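Last updated: July 6, 2026
3 min read

Re: [irismont-owners] Garage side door and gate padlocks

Thanks for the notes on the side doors. I had mine looked at in April, so I can answer part of this.

> Our side door lock has gone stiff again and the key has to be
> jiggled before it will turn. Is it worth replacing the whole
> thing, or can the cylinder be changed on its own? Also, does
> anyone know if the gate padlocks are keyed the same as the
> bin enclosure? I have two keys and neither is labelled.

The cylinder can be changed on its own. The side doors in the Zillau Street row all have the same size, and Taheri Locks keeps them in stock. They charged me $68 for the part and I fitted it myself with one screwdriver. If the door has dropped on its hinges, a new cylinder won't help, so check first whether the key turns freely with the door open. Mine did, and I ended up moving the strike plate as well.

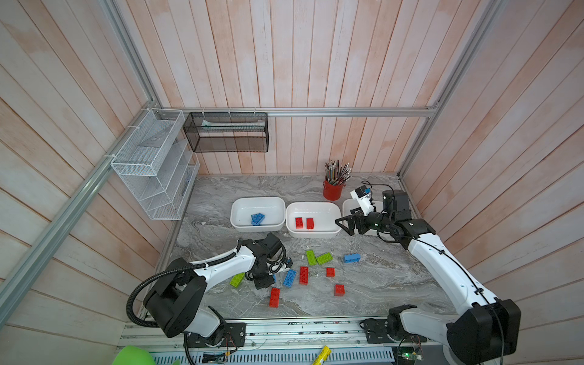

Don't use oil on it. The locksmith told me to use dry graphite, and only a small puff. Oil collects dust and in a cold winter it goes gummy.

On the padlocks, the gate and the bin enclosure are keyed differently. The gate key has a square head and the bin key has a round one. There should be 6 gate keys signed out per row, and the list is in the grey binder in the meter room. If you've lost yours, write to the office before having one cut, as the blank is restricted and the hardware store in Vandthorpe will turn you away.

I also asked for a price on moving every side door to one keyed system with a master. The quote was around $2,000 for our row, not counting the front doors. Without the master it drops by $1,000. I'm not in favour of the master myself, but I'll forward the quote to anyone who wants to read it.
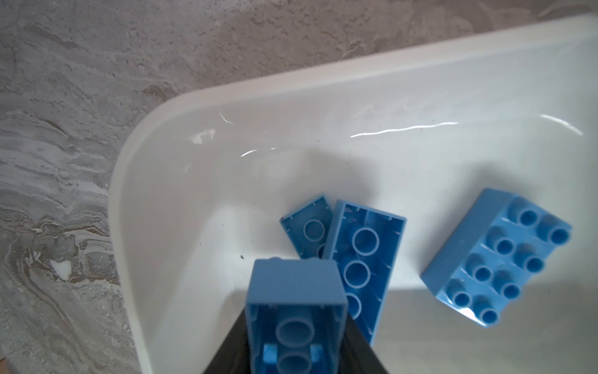
Light blue building bricks in a white tray

One more thing about the stiff lock. If the key is a copy of a copy, try the original before you buy anything. My spare was badly worn at the tip and would only catch on the second try.

Unit 14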